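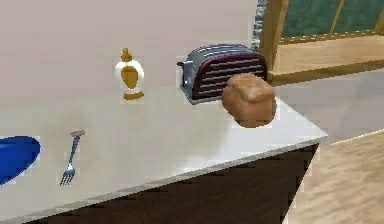

Sim success rate fell when I added a second camera angle. Normal?

I'm reproducing the Birkeck kitchen result: policy trained purely in simulation, objects on a counter, one instruction per episode. With one fixed view, "put the bread by the toaster" was fine. With randomized views it got much worse, which is the opposite of what the paper promised me. I have 524 demos. Seed is 8, for luck.

Posted 17/06/2023

darko_drifter
How many of those 524 were rendered from the new views? If you only randomize at test time, you have built a very good memorizer and then moved its furniture. Re-render the same demos from random views and retrain. Mine recovered after 3 tries, two of which were typos.

Pidberg
use more data

nedex_or_nothing
Check your camera extrinsics too. If actions are in the camera frame and you never update the transform, every new view teaches the arm a new kind of wrong. I lost most of October to that. Also, one seed is an anecdote.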